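Local Gov & Small Business — Unit 6 notes
Street vending rules, sidewalk cafe permits, who decides what

Read before class. Bring the Alwood ordinance packet, we'll mark it up.

1. Where the power comes from

City can only regulate what the state lets it regulate. Home rule cities get a wide lane, the rest need a statute to point to. Alwood is home rule. Stelach is not, so when Stelach wanted its own sidewalk seating fee it had to go hunting for a state law that allowed it. Found one (the street use section), thin but it held up.

Ask of every ordinance: who passed it, under what authority, who enforces. Three different answers most of the time.

2. The permit itself

Sidewalk cafe permit in Alwood, main pieces:
- application with a drawing, to scale
- proof of insurance naming the city
- fee, $255 per season
- notice to the ward office, which gets 22 days to object
- council vote if there's an objection, otherwise the clerk just issues it

The ward objection is the piece to watch. On paper its a comment period. In practice an objection from the ward office sends the permit to the full council, and the council nearly always follows the local member. Custom, not law. Look for the word "shall" in the ordinance, you won't find it anywhere near this step.

Term for the exam: aldermanic privilege (also called prerogative). Know the definition and one argument each way. For: local member knows the block, answers to those voters. Against: one person holds a veto nobody voted to create, and applicants figure out fast who they need to please. 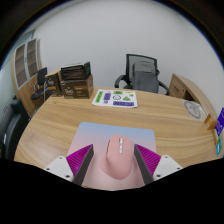 3. Distance rules

Stelach bars a vending cart within 1000 feet of a restaurant's front door. Get a map of downtown and draw the circles. Almost nothing left over. So is that a safety rule or a competition rule?

Courts mostly use rational basis here. City needs a legitimate purpose and a rule with some reasonable link to it. Low bar. Crowding, trash, blocked walkways — all usually accepted. Protecting one business from another is where courts split. Some say fine, a city can look after the places that pay property tax. Others say pure protectionism isn't a legitimate purpose at all. We'll do both lines, don't need case names for the quiz, do need the reasoning.

4. Pap Street hearing (case study)

Facts: the bakery on Pap Street wants outdoor tables. Ward office objects, cites narrow walkway. Same office let a bar with less room have tables two years before. Bakery had 17 letters of support, none from people who live on the block. Council voted with the ward office, no debate.

Questions for discusion:
Does the earlier bar permit matter legally, or only politically?
How much should the support letters count? Would it change if they came from next door?
What could the bakery file, and with whom? (hint: check the appeal window, its short)

5. Reform ideas, quick list

Objections in writing with a stated reason. Clerk decides, council hears appeals only. Groltora went this way and also posts every objection online. Early complaint there was that ward offices stopped objecting and started calling the clerk, so same influence, less paper. Worth thinking about before you write that transparency fixes it.

For next time

One page, single spaced. Pick one section of the Alwood ordinance and rewrite it so the ward office's role is spelled out. Keep their numbering. Due at the start of class, printed, I don't take these by email.

Quiz covers sections 1 to 3 only. Pap Street is for the discussion grade.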